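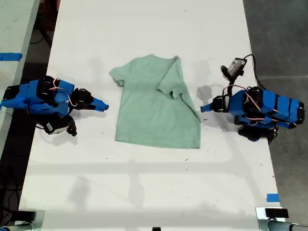 Page 46

Household Textiles, Unit 2: Knits and Why They Behave As They Do

Welcome back, everyone, and I hope you've all had a chance to dig a T-shirt out of a drawer for this unit (an old one is best, you'll be tugging at it!). A T-shirt is nearly always a knit, meaning one yarn looped through itself row after row, and those loops are what give it that lovely stretch. Pull yours from side to side, then from neck to hem, and write down which way gives more.

Woven cloth, which we met in October with Bello Mohammed's shirting samples, hardly gives at all unless you pull it on the bias. Keep that in mind when you get to the shrinkage exercise, as the two need measuring a little differently.

Heathered yarns are spun from fibers dyed in different shades, so the color looks soft and mixed. Trí Tiêu's handout on dyeing goes into this further. Please read it before the lab, and bring a ruler.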